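Open day at Stillside, Mon 13 August

What a day! Sumeya Tilahun and I took the early bus out to see the Falerari food forest, planted on old grazing land. 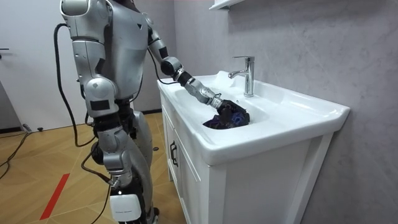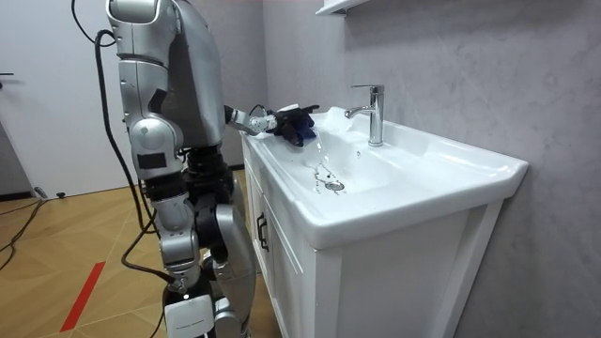
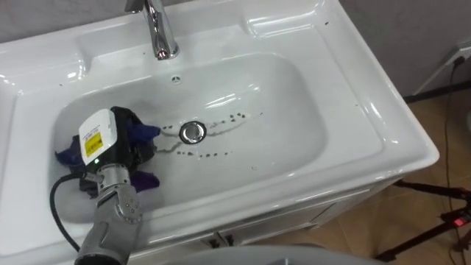
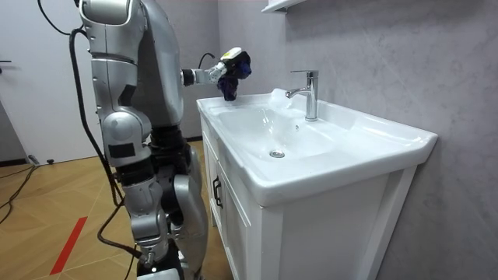
At the white sink.

Letay Mekonnen led our walk — 483 trees, eight kinds of bean climbing up between them, and squash everywhere underneath! I loved the soil pit best. The top layer was dark and crumbly and full of worms. Asuka Tsuchiya let us taste seven sorts of basil, and I came home with cuttings of two.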